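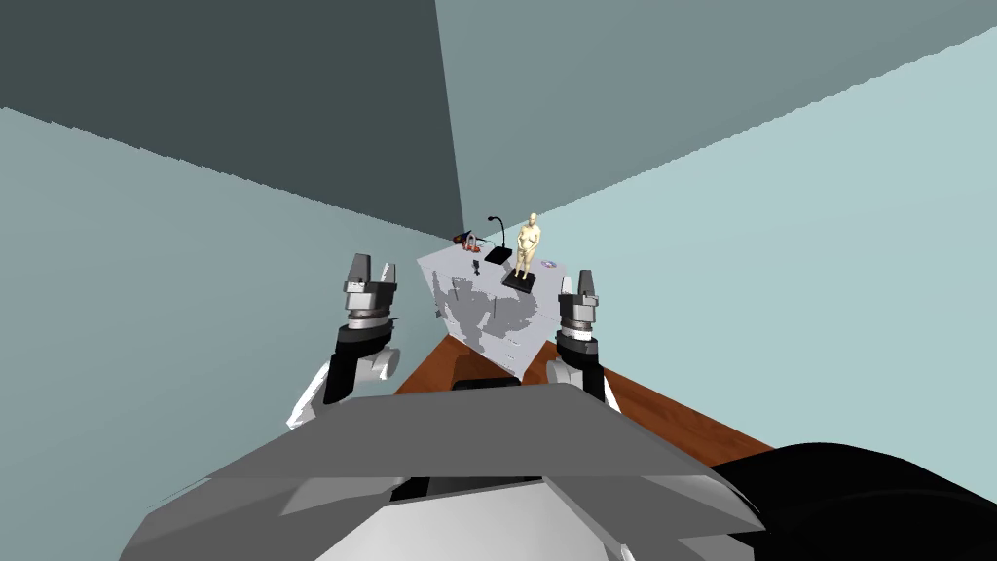 Ticket summary
Product: Kedero dual-arm tabletop simulation package, evaluation license
Supplier: Ondance
Customer: Kariuki, Automation Assessment Unit
Ticket number: 3790
Category: Simulation, object placement and gripper approach
Priority: Medium
Status: Closed, with one item carried forward

Description of problem as submitted
The customer is evaluating the Kedero package for sorting and handover tasks. In the tabletop scene, small objects are placed on top of a light grey block, and the robot is to lift them with either arm. The customer reports that the right arm stops short of the human figurine on the black base and returns the message "approach not found." The left arm completes its approach to the red object with the silver loop without an error. The customer asks whether the fault lies in the scene file, the arm settings or the license level.

The customer also asks why the vertical faces of the block show mottled patches and faint seam lines, and whether this affects contact.

Entry 1 - Ondance support, first response
The ticket was received and assigned to the simulation desk. The customer was asked to supply the scene file, the run log and the version number shown on the start screen. The customer was also asked to confirm that no changes had been made to the default arm settings before the first run.

Entry 2 - Customer
The scene file and run log were attached. The version is the one supplied with the evaluation license in April. The arm settings had not been changed. The height of the block had been changed by the customer in order to match a fixture in use at its own site. The customer states that 74 runs were made with the right arm and that 39 of them ended with the message given above. The remainder reached the figurine but did not always close on it.

Entry 3 - Ondance support
The scene file was loaded on a support workstation and the message was reproduced. Three matters were noted.

First, the change in block height was applied to the visible shape only. The contact shape kept its original height. The objects were then moved up by hand to sit on the visible surface, and the planner was working with two different values for the same surface.

Second, the figurine is the tallest object on the block. The default clearance above the surface is set for low objects, and the planner rejects any path in which the fingertips would pass through the space kept around the figurine.

Third, the desk microphone has a curved stem, and the package encloses it in a single box by default. That box is much larger than the stem and takes up space to the left of the figurine that the gripper could otherwise use.

The markings on the faces of the block are part of its surface image. They have no effect on contact, and the block is treated as one solid body. The license level does not limit either arm.

Entry 4 - Ondance support, recommended steps
The customer was asked to carry out the following in order.

1. Close the scene and make a copy of the scene file.
2. Open the block properties and select "Link visible and contact shape."
3. Enter the required height again and save.
4. Use "Settle objects" so that all items rest on the linked surface.
5. Select the microphone and change its contact type from "Single box" to "Segmented."
6. In the planner panel, set the clearance to "Per object."
7. Run the right arm task with the figurine as the target. Do not change the grip width at this stage.

Entry 5 - Customer
The steps were completed. A further 37 runs were made with the right arm and the message did not return. The customer reports that planning now takes longer at the start of each run - about twice as long as before - and asks whether this is expected.

The customer further reports that the small round disc near the right edge of the block could not be lifted by either arm.

Entry 6 - Ondance support
The longer planning time is expected with segmented contact. It may be reduced by applying the segmented type to the microphone only and leaving the other items as single boxes.

With regard to the disc, the parallel grippers supplied in the package need a gap beneath or beside an object in order to close on it. A thin item lying flat does not offer this. The Famen fingertip set, offered as a separate item, includes a narrow edge profile for such cases. A trial file for the set was sent to the customer at no charge for the rest of the evaluation period.

Entry 7 - Customer
Receipt of the trial file is confirmed. The customer agrees that the original fault is resolved and requests that the matter of the disc remain on record until the trial file has been tested.

Resolution
Cause: Mismatch between visible and contact height of the block, together with default clearance and contact settings unsuited to the objects chosen.
Action by supplier: A warning will be added to the block properties panel when only the visible height is changed.
Carried forward: Lifting of flat items with the Famen fingertip set, to be reported under a new ticket.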